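**Zitow opens its gripper care bench at Prellesgate**

PRELLESGATE, 10/05/2021 – Hi, it's me again from the bench at Zitow, and I get to share some good news! Starting this month, anyone who runs our Matubbar hand-held grippers can send them in (or walk them in) for a full setup and checkup, and I'm the one who'll be doing most of the wrenching.

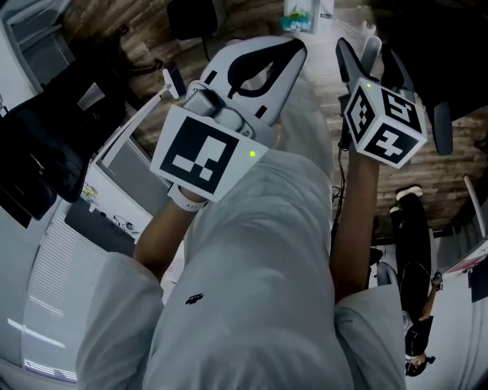 I've been looking after these grippers since our first pair, and most of the trouble I see is small stuff. A screw backs out a quarter turn. A rubber pad gets shiny and starts to slip. Somebody wipes a marker with the wrong cleaner, the black print fades, and tracking goes jumpy for a whole afternoon before anyone thinks to look at it.

So the checkup goes like this. I start with the pads and swap any that have hardened. Then I go over every screw between the marker plate and the claw with a torque driver, clean the marker faces with a dry cloth, and check that each one sits flat. Cables get flexed along their full length while I watch the signal, and I do that part twice, because a bad cable loves to behave itself the first time. After that it's 200 open-and-close cycles per gripper, and then calibration as a pair. Please send both hands, even if only one is acting up! Calibrating one by itself means you'll be doing it over when the other arrives.

Turnaround is 2 working days. We have room for 20 pairs a week to begin with, and I'd love to fill it.

For people who'd rather do it at home, the Koltley kit ships the same day the bench opens. It has pads, screws, a spare wrist strap, a set of printed marker faces and my own checklist, which I rewrote more times than I'd like to admit (the strap section used to be a full page). One tip that didn't fit on it: fasten the strap before you run the calibration, with your arm in the position you work in.

The bench is in Room 209 at our Prellesgate shop. Put a note in the box telling me what the gripper was doing when it annoyed you. Even "it felt weird" helps.

Press questions and loaner requests go to the Zitow front desk, Prellesgate.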